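Ayane Nomura on pigment, clay and the trouble with matching old brick

May 2023

Ayane Nomura has spent most of her working life on the color of masonry. She trained as a ceramic chemist, moved to the restoration firm Grillcombe, and now runs its materials section, where she specifies replacement brick for buildings whose original suppliers closed long ago.

The work starts with the clay body. "People ask me for a red," Nomura said. "Red is mostly iron oxide and oxygen in the kiln. If you tell me only the color, I can give you a dozen bricks that match on delivery and drift apart outdoors."

Her section fires test pieces at 1000 degrees Celsius and compares them with samples taken from the wall. Absorption is measured first, then face color, then the color of a broken surface. She rejects any match made on the face alone. An old brick carries soot, lime and biological growth, and its face says little about the body behind it.

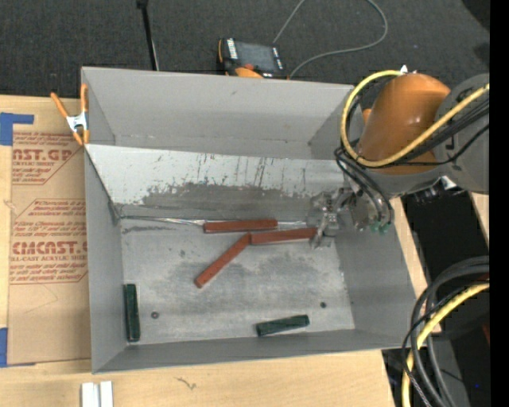 Greens are a separate problem. Clay does not fire to a deep green without help, so the color sits in a glaze, usually from copper or chromium. Copper is the less predictable of the two. "Copper will go green in an oxidizing kiln and red in a reducing one," she said. "Chromium is stable, but it reads flat next to historic work. We often blend them and accept a higher reject rate."

The Wistach market hall, finished in January, used both types. The brief called for 700 glazed units in the entrance arches, set between courses of plain red. Ademir Aguiar, the site engineer, asked for a change in the mortar after the first panel was built.

"The mortar was stronger than the brick," Aguiar said. "Moisture then leaves through the brick, salts crystallize behind the face, and the face comes off. We went to a lime mix and rebuilt the panel."

Nomura agreed with the change, though it altered the look of the joints. Lime dries paler, and a pale joint makes a red brick appear darker. She moved the firing schedule by 2 degrees an hour on the cooling side and left the clay alone.

Asked what she would do differently, she named the sampling. The team took its reference bricks from the north wall, where access was easier — the south wall had weathered to a browner tone.

"I would take cores from every elevation," she said. "It costs more at the start, and the client has to be told why."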